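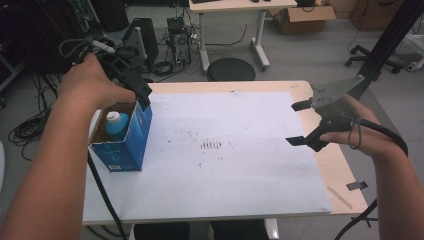 One bottle, one box: Zendeo's refill promise still needs proof

4 May 2026

Household goods seller Zendeo says it will send its refill bottles in plain cardboard boxes from now on, with no plastic wrap and no paper padding. The firm claims the switch will cut its packing waste by 58 per cent. It has not said what that figure is measured against, and a request for the workings went unanswered.

A trial in Eltberg covered 2000 orders. Zendeo calls the results "very encouraging" but has published only one of them, a breakage rate of 2 per cent. How many bottles leaked without breaking is not mentioned.

Jarlath Fahy, who runs a refill shop in the town, is not convinced. "A small bottle in a box with room to spare is going to roll about," he said. "If they wanted less waste they could start with a smaller box."

Customers may also wonder about the price. Delivery went up by 32p in November, when the boxes were first announced, and Zendeo would not say whether any savings on packing will be passed on.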